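5월, 화요일 밤

차를 한 잔 타 놓고 앉았는데 벌써 반쯤 식었다. 요 며칠 일기를 못 썼더니 쓸 말이 밀려서 어디서부터 시작해야 할지 모르겠다. 그래도 오늘은 작업실 이야기를 꼭 적어 두고 싶다. 나중에 읽으면 또 별것 아닌 일로 길게도 썼다고 혼자 웃겠지만, 그런 재미로 쓰는 게 일기니까.

아침에는 비가 조금 왔다. 버스에서 내려 시장 쪽으로 돌아가는 길에 김밥을 두 줄 샀는데, 주인아주머니가 단무지를 따로 싸 주셨다. 내가 단무지를 좋아하는 걸 기억하고 계신 모양이다. 이런 날은 하루가 괜히 잘 풀릴 것 같다. 작업실에 도착하니 열 시가 조금 넘어 있었고, 점심도 되기 전에 한 줄을 먹어 버렸다.

요즘 내 머릿속에는 벽돌 바닥이 나온 그 방 사진밖에 없다. Celtville에 살 때 자주 가던 집이 있었는데(벌써 13년 전이다!) 그 집 뒤쪽 방 바닥이 꼭 그렇게 작은 벽돌을 깔아 놓은 바닥이었다. 여름에 맨발로 들어가면 발바닥이 서늘했고, 줄눈에 낀 모래 때문에 조금 까끌까끌했다. Sille Østergaard가 그 방에서 나한테 커피 내리는 법을 가르쳐 주었다. 나는 지금도 그때 배운 대로 물을 세 번에 나누어 붓는다. 편지를 끊은 지가 오래되어 미안한 마음이 늘 있는데, 사진을 볼 때마다 그 생각이 나서 좋기도 하고 마음이 찔리기도 한다.

물론 사진 속의 방은 그 집이 아니다. 창문부터가 다르다. 그 집 창은 작고 낮았는데 사진의 창은 키가 크고 위쪽에 격자 같은 살이 있다. 그래도 바닥에 빛이 떨어져 있는 모양이 어찌나 비슷한지, 멍하니 보고 있으면 어디선가 주전자 소리가 날 것만 같다. 옆에 서 있는 붉은 기가 도는 짙은 나무 가구도 마음에 든다. 장인지 책상인지 한참을 따져 보다가 결국 모르겠다고 결론을 냈다. 모르는 채로 두는 것도 나쁘지 않다.
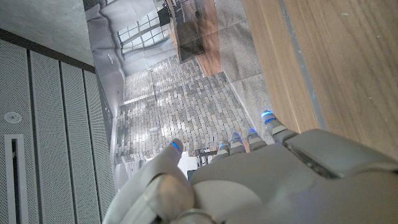 꿀빛 나무, 점무늬 패널, 그리고 그 사이의 벽돌 바닥 방.

구김은 여전히 신경이 쓰인다. 특히 왼쪽 가장자리 쪽이 심해서, 벽돌 줄이 가지런히 가다가 그 근처에서 슬쩍 접힌다. 다리미를 대 보면 어떠냐는 말도 들었고, 무거운 책으로 며칠 눌러 두라는 말도 들었다. 나는 겁이 많아서 다리미는 못 하겠다. 예전에 아끼던 식탁보를 Okia에서 사 와서 첫날에 눌어붙게 만든 전과가 있다. 그때 그 탄내를 생각하면 지금도 등이 오싹하다. 책으로 누르는 쪽은 해 볼 만한데, 그러려면 200쪽짜리 얇은 책으로는 어림도 없고 집에 있는 낡은 백과사전을 다 들고 와야 할 것 같다. 팔이 먼저 떨어질 일이다.

한편으로는 그냥 두어도 괜찮지 않을까 싶다. 구김이 있으니 오히려 오래 접어 간직하던 물건 같아 보인다. 엄마가 옷장 서랍에서 꺼내 주시던 보자기가 꼭 그랬다. 펼쳐도 펼쳐도 접힌 자국이 남아 있었고, 엄마는 그 자국을 따라 다시 착착 접어 넣으셨다. 나는 그 손놀림을 흉내 내 보겠다고 몇 번이나 펼쳤다 접었다 하다가 혼이 났다.

나무 색은 볼수록 잘 어울린다. 꿀을 얇게 발라 놓은 것 같은 갈색인데, 결이 비스듬히 흘러서 눈이 자꾸 따라간다. Covwood 카탈로그를 뒤적이면서 좀 더 밝은 색이 낫지 않을까, 아니면 아예 호두색으로 갈까 밤마다 고민하던 게 지난겨울이다. 그때는 색 하나 때문에 잠도 설쳤는데 지금 생각하면 참 귀여운 걱정이었다. 그 위를 가로지르는 가느다란 회색 줄은 처음에는 눈에 거슬리더니 이제는 없으면 허전할 것 같다. 사람 눈이라는 게 이렇게 금방 정이 든다.

작은 구멍이 촘촘한 회색 패널에 대해서는 아직 마음을 다 못 정했다. 점잖고 깔끔하기는 한데 나한테는 조금 차갑다. 하얗고 동그란 것이 하나 붙어 있고 그 밑으로 하얀 테를 두른 긴 틈이 나 있어서, 나는 그걸 볼 때마다 느낌표를 거꾸로 세워 놓은 것 같다고 생각한다. 이 말을 점심때 했더니 다들 숟가락을 든 채로 웃었다. 그 뒤로는 다들 그걸 느낌표라고 부를 기세다. 괜히 뿌듯했다.

위쪽의 회색 천장도 콘크리트 같은 느낌이라, 따뜻한 색을 좀 더 들이고 싶다는 욕심이 난다. 천장까지 손대는 건 무리이고, 담요나 방석 같은 것으로 살살 달래 볼 생각이다. Tindall 가게에서 본 벽돌색 방석이 자꾸 눈에 밟힌다. 하나만 사면 아쉽고 두 개 사면 과한데, 내 성격에 결국 두 개를 사겠지. 이번 달은 책값도 많이 나갔으니 다음 달까지는 참아 보자고 적어 둔다. 적어 두면 조금은 지킨다.

오후에는 비가 그치고 해가 났다. 창가에서 남은 김밥을 마저 먹고, 차를 한 잔 마시고, 메모장에 방석 색깔 이름을 10개쯤 적어 보았다. 벽돌색, 감색, 팥색, 대추색... 쓰다 보니 배가 고파져서 그만두었다. 감색은 감 빛깔이 아니라 남색이라고 누가 일러 주어서 한 줄 그었다. 이 나이에도 배울 것이 있다.

집에 오는 버스에서 Sille에게 보낼 엽서에 무슨 말을 쓸까 생각했다. 잘 지내느냐, 아직도 그 집에 사느냐, 커피는 여전히 물을 세 번 붓느냐. 첫 문장을 몇 번이나 고치다가 내릴 곳을 한 정거장 지나쳤다. 덕분에 밤바람을 쐬며 걸었고, 골목 끝 집 담장에 장미가 핀 것도 보았다. 내일은 우표부터 사야겠다. 서랍에 있는 건 너무 옛날 것이라 요금이 맞을지 모르겠다.

차가 다 식었다. 데우기도 귀찮으니 그냥 마시고 자야지.

최근에 쓴 일기
- 시장 김밥집 아주머니와 장마 이야기
- 호두색이냐 꿀색이냐, 겨울밤의 고민
- Okia 식탁보를 떠나보내며
- 엄마의 보자기
- 200원짜리 우표가 나온 서랍

문의는 방명록에 남겨 주세요 | 글과 사진의 무단 전재를 삼가 주세요 | 맨 위로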